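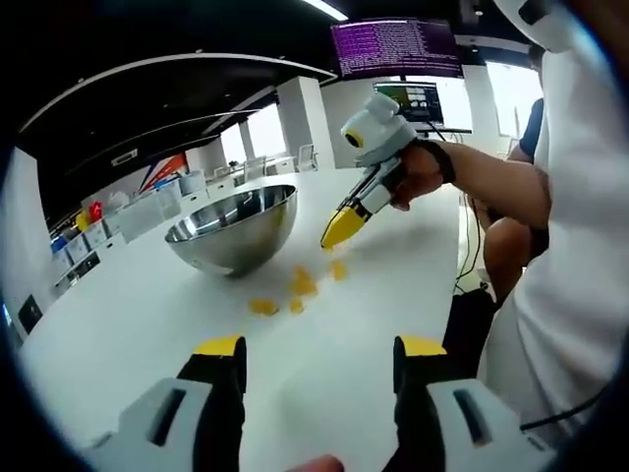 4. Decree use and public trust in Kirimau

Section 3 dealt with the formal powers of the president under the Kirimau constitution. We turn now to how those powers were used in the first term after the reform, and to what voters made of it. The reform was sold as a limit on the office. Decrees would lapse after 60 days unless the assembly voted to keep them, and the president could no longer name regional governors without a hearing.

The first of these changes had less effect than its backers expected. Zaidi and Guthrie coded 400 decrees issued during the term and found that many were reissued under a new number shortly before they ran out. The wording was often the same apart from the title and the date. The assembly's legal office raised the matter twice, but the speaker at the time, Magnus MacRitchie, ruled that a reissued decree was a new decree and started a new period. His ruling has never been tested in court.

The hearings for governors worked better. Candidates had to answer questions in open session, and two withdrew before a vote was held. Kinnear reads this as proof that the assembly had found its feet. We are more careful. Both candidates came from the smaller coalition partner, and the hearings may have been a place for the larger party to settle scores — a point Skinner makes in his study of the Pulomby governorship.

Figure 4. Metal mixing bowl and four small orange-yellow pieces on a white table.
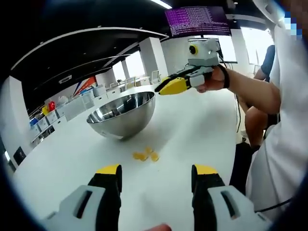 The survey data give a mixed picture of how the public saw all this. Our sample has 3023 respondents, drawn from all regions except the northern islands, where interviews could not be completed before the June deadline. Trust in the assembly rose over the term, while trust in the president's office hardly moved. Respondents who followed the hearings on radio were more likely to say that the reform had made a difference. Few of them knew about the reissued decrees.

This last finding matters for the argument in Doležal, who holds that voters punish leaders for going around the rules. In Kirimau they could not do so, as the practice got almost no coverage until the term was nearly over. When it was reported, it came up mainly in connection with fuel prices — one of the reissued decrees had set the import duty — and the legal question was left to one side. Section 5 looks at whether the opposition parties tried to change that in the campaign.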